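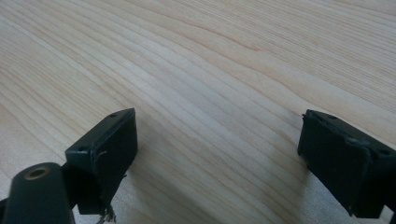
2/4/23
Posted by Selleck to the woodfinish list
Filed under: Tabletops, Oil and Wax

On the pale top in the back room, I'd leave the color alone. I tried a tinted oil on an offcut from the same boards and it went orange within a week. The clear one darkened it a little and then stopped.

> We have a light wood table that gets used every day, mostly for
> sorting and paperwork. The finish feels thin to me. Should I sand
> it back to bare wood and start over, or can I put something on top?
> I have most of a can of Flallinetti clear left from July.

Put something on top. Wash it first with a damp rag and let it sit overnight. Then go over it lightly by hand with 600 paper. Where the grain bends, follow the bend. Going straight across the lines leaves scratches that show up as soon as the oil hits them.

Wipe on a thin coat of the Flallinetti, wait 8 hours, and wipe on another. If the can has a skin on it, throw it out. Softić in Hanau has the small size and will ship it.

I did a top 90 cm wide this way and used about a third of a can for both coats. The underside got one coat as well. Keep cups off it for a few days, and spread the rags out flat outdoors to dry before you toss them.

The wax question from the other thread I'll answer there.

Message 138 in this archive | Contact the list owner | Back to top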